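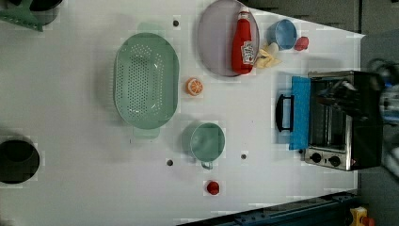
Grímsdóttir, staff writer and club player

Move 31. Two minutes on her clock, nineteen on his. Rated 773 and playing for the Skustex cup, which was a tin thing with a dent in it.

He pushed the pawn. Didn't look up. He'd been a strong player once, 1,000 games in a ledger he carried everwhere, green ink for the wins.

She saw the knight. Then didn't see it. Then there it was again, going backward, and who goes backward?

Rain on the windows of the Prurnard Hotel. Somebody's spoon in a cup. 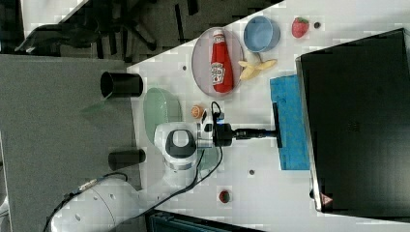 Knight back to e1. Hit the clock too hard. He finally read the board, lips going, and she counted squares on her fingers under the table like a kid. Bishop trapped. Was it? Yes. Trapped.

He took a long time. Seventeen minutes, gone. Wrote something down, crossed it out, wrote it agian.

"Draw?" he said.

200 in the envelope for a win, half that for a draw. Train fare was more than half.

"No," she said, and took the bishop.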